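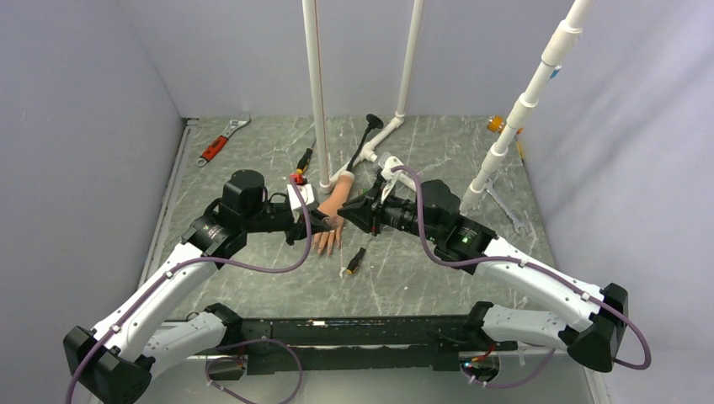 Mbali Fourie wrote to me in February asking how on earth I fit a whole week of travel into one carry-on, because she'd just paid a silly amount to check a bag on the way to Valtberg and half the clothes in it never got worn. Fair question! So this is how I do it now, after years of dragging a suitcase the size of a fridge up hostel stairs.

Start with the shoes. Wear the heavy pair on the plane and pack one light pair, soles against the wall of the bag, socks stuffed inside. I'm down to 3 tops, two pairs of pants and one sweater (dark, so it survives spilled coffee). Everything soft gets rolled, and the sweater goes in last so I can grab it on a cold train.
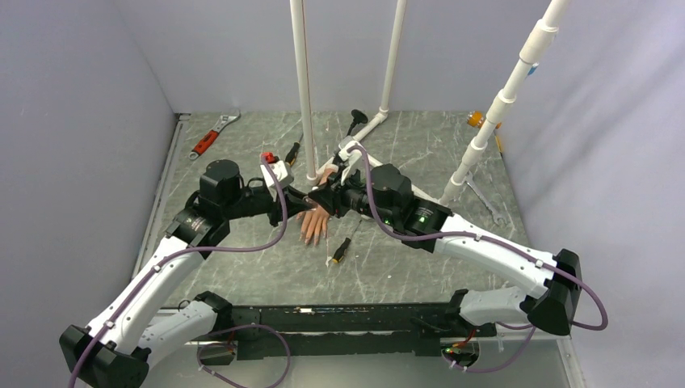 Cables are where my bag always used to go wrong. I'd pull out a phone charger and get headphones, a camera lead and somebody's hair tie along with it. Purple ones like those, clipped down along the arms with little white clips, are pretty much the look I'm after inside my tech pouch. Loop each cable loosely, clip it near the plug, and lay the loops side by side. Don't wind them tight.

Liquids go in the outside pocket, always. Then weigh the bag at home, holding it on the bathroom scale and subtracting yourself. Wian Nel swears by a hook scale, and I may cave and buy one before we go to Mokgethi, where the little planes are strict and the desk opens at 6 in the morning.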